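3.2 Floor surfaces and standing comfort

The second part of the study dealt with the floors on which people in small workshops spend most of their day. Earlier work has tended to look at large factories, where a single floor type is laid throughout and matting is bought in bulk. Small workshops are less even. Floors are often laid in stages, patched when a machine is moved, and cleaned by whoever is free at the end of a shift. We wanted to know whether the type of surface made any difference to how tired people said their feet and lower backs were.

Three sites took part. Weris and Fodari are light assembly workshops with coated floors, and Apaza is a joinery with bare concrete in the main hall and boards in the finishing room. All three have people who stand for most of the day, with chairs or stools for shorter tasks. A pale grey epoxy coating of the kind found in many assembly rooms appears in Figure 4.

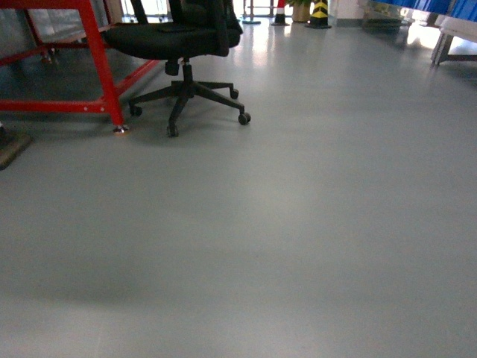

Figure 4. Coated floor with an office chair and part of a red workbench frame.

A total of 90 workers filled in a short form at the start and end of each shift for 30 working days in February and the weeks after it. The form asked for a score from 0 to 6 for the feet, the knees and the lower back, where 0 meant no discomfort. Workers also noted which room they had mainly worked in, the footwear they had on, and whether they had used a mat. Forms with no room given were left out of the comparison between surfaces but kept for the comparison between footwear.

Scores at the end of the shift were higher than at the start on every surface, as expected. The rise was smallest on boards. Coated floors and bare concrete gave much the same result for the feet, but workers on bare concrete gave higher scores for the knees. We don't think the coating itself explains this, as it is too thin to soften a step. A more likely reason is that the concrete hall at Apaza has a slight fall towards the drain.

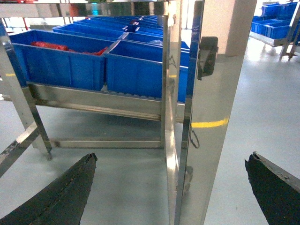
Glare came up in the written comments more often than we had planned for. Several workers on coated floors wrote that they shifted their position during the day to avoid light coming up from the floor, and that this left them standing at an angle to the bench. The form had no question on lighting, so these remarks could not be scored. They are listed by site in Appendix B.

Footwear had a larger effect than surface. Workers in shoes with a cushioned insole had lower end-of-shift scores for the feet at all 3 sites, and the gap grew over the course of the week. Mats helped those who stayed in one spot. For those who walked between benches they made no clear difference, and at Fodari two mats were taken up during the study after people caught their toes on the edges. 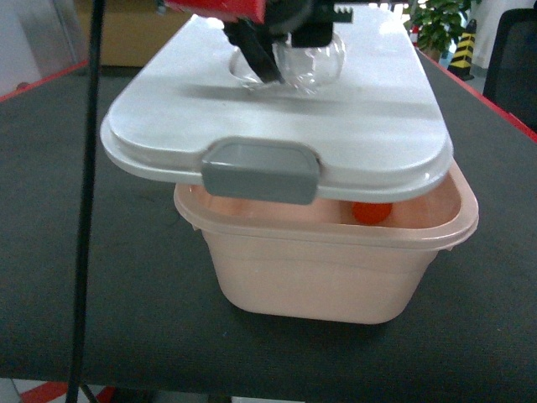
Breaks were recorded by the supervisors and not by the workers themselves, which may have led to some short rests being missed. At Weris the supervisor's sheet for one week was lost and the break times for that week were treated as missing. Leaving the week out altogether did not change the order of the surfaces. The same check was made for overtime shifts, with the same result.

The scoring form was based on the Voneck scale, shortened to fit on one side of a page. The questions on the neck and shoulders were dropped, so totals in this section should not be set against full Voneck totals from other studies. Scores for single body areas can still be compared, and this is done in Section 3.3.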